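Plurkgate Tool Library
Gallery: The Socket Sort

The Plurkgate Tool Library lends hand tools, garden equipment and small household items to residents of the Plurkgate and Sterkisum neighborhoods. The collection currently holds 2186 catalogued items, most of them received as donations from households and from local businesses that have closed or moved. Each donation is sorted, cleaned and entered in the catalog before it is made available for loan.

Loose sockets make up a large share of what the library receives. They arrive in coffee cans, drawers and coat pockets, often without a rail, a case or a matching ratchet. The Dixit donation, received in June, was the largest of this kind to date and included 700 loose pieces in mixed inch and metric sizes. The gallery on this page is devoted to the sorting of sockets and forms part of the library's series on the care of the collection.

Sorting is carried out at floor level. A wide basin keeps small pieces together while they are being handled, and the remainder can be spread out, turned over and compared. Pieces are first separated by drive size and then by opening. Long and narrow sockets are placed apart from the short ones, as they are stored in a different drawer.
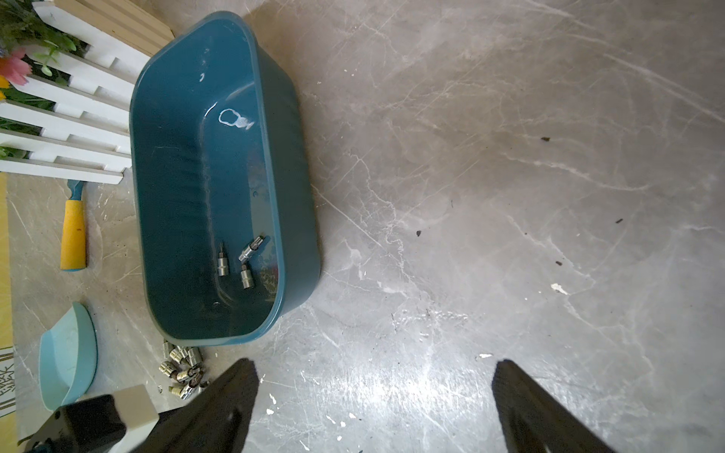 Three chrome sockets in the teal basin, with the larger pile on the floor beside it. A yellow-handled tool and a dustpan lie to the left, near the white picket fence.

Condition is recorded at the same time as size. Surface rust inside a socket does not exclude it from the collection. Pieces with rust are brushed, wiped with light oil and set aside for a second inspection. Sockets with rounded corners or visible cracks are withdrawn and sent for metal recycling, as they may slip under load and injure the user. Chrome that has begun to flake is treated in the same way - loose flakes are sharp and can cut the hand.

Once sorted, the sockets are assembled into sets. A standard lending set contains 15 sockets, one ratchet and one extension bar, packed in a Vullico case with a printed list inside the lid. Borrowers are asked to check the contents against the list at the desk, both on collection and on return. Missing pieces should be reported at the time of return so that a replacement can be drawn from the spares drawer. No charge is made for a single missing socket.

Sockets that do not complete a set are kept as spares and may be borrowed individually. Residents looking for one particular size are welcome to ask at the desk before purchasing.

Donating sockets and hand tools

Donations are accepted during regular opening hours. Donors are asked to observe the following:

Please place small metal pieces in a closed container.
Please do not oil or paint tools before bringing them in.
Please keep any original case, even if it is damaged.
Donations are limited to 4 boxes per visit.

Power tools are accepted by appointment only and must be accompanied by their cords or batteries.

Questions about the collection, including requests to use material from this gallery, may be addressed to Urmila Kushwaha, Collections Coordinator, at the library desk.

Page last updated February 11, 2025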